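We use cookies to remember your settings. Accept | Manage

Besen Tabletop Demos, README

Last updated: April

Hand-guided and remote-driven demos for small kitchen pick and place. Collected at Stikberg on the one bench. Maintainer is Hryhorii Yatsenko, ask him first about anything in the raw/ folder.

## What's in it

- 50 episodes per task, 11 tasks
- two ways of showing the task: `kin/` (operator holds the arm and moves it) and `tele/` (operator on the leader arm, behind the screen)
- wrist video, joint positions, gripper opening, one line of task text
- no depth. no force. sorry

Tasks are all tabletop. Put bottle on plate, put fruit on plate, move plate left, stand the bottle up, etc. Full list in `tasks.txt`, the wording there is exactly what the operators were given.

## How a demo goes

1. Home the arm, fingers open.
2. Lay out the props per the layout card. Small shifts are fine and wanted.
3. Start recording, THEN touch the arm. Not the other way round.
4. Do the task at a normal pace. If you fumble, keep going and recover, don't stop the file.
5. Back off clear of the props, stop.

For `kin/` keep your hand above the wrist joint or your fingers end up in the video. For `tele/` check the leader arm scale is at 2 before you start. Somebody left it at default for a whole batch, those are in `tele/old_scale` and you probaly don't want them.

## Wrist view

Video is compressed hard. Edges go blocky where dark meets light, and small print on labels is gone. If you need text off the props this isn't the set. 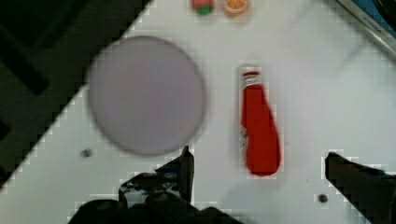

*Wrist cam, fingers open. Ketchup bottle on its side, empty plate to the left, toy food at the top.*

Both fingertips stay in view when open, so you can use them to judge where the bottle is in the gap. The dark holes in the white tabletop look a bit like props to some detectors. Mask them or don't, we didn't.

Bottle lying down is the hard one to teach. Operators want to come in square to the neck and the wrist runs out of turn. Grab lower, on the wide part, and rotate before you go down. Hand-guided demos are smoother here, remote ones have a lot of tiny corrections near the grasp. Kept them in on purpose.

## Known problems

- 17 episodes have a gripper signal that lags the video. Listed in `lag.csv`.
- Kinesthetic joint data is noisy at the start, before the operator settles. Trim the first second.
- Success flag was set by the operator. Some are generous.
- Plate often soft in the wrist video. Focus is fixed, no plan to change it.
- Episode numbers skip. Deleted ones were not renumbered, so dont loop over a range, use the index file.

## Splits

`train` and `val` are split by layout card, so no card shows up in both. Mixing `kin/` and `tele/` works ok for us but normalise the actions separately, the speeds are very different.

The Promo layouts (one prop, very tidy) were recorded for a talk. Leave them out of training, they make the numbers look better then they are.

## Use

Research use fine. Cite the El-Sayed bench note if you use the layout cards.

Comments (3)

**mk_arms:** is the gripper opening in mm or 0 to 1?

**Hryhorii Yatsenko:** 0 to 1, 1 is open. will add to the readme

**dropjoint:** lag.csv has a blank row near the bottom, breaks my loader. Easy fix but fyi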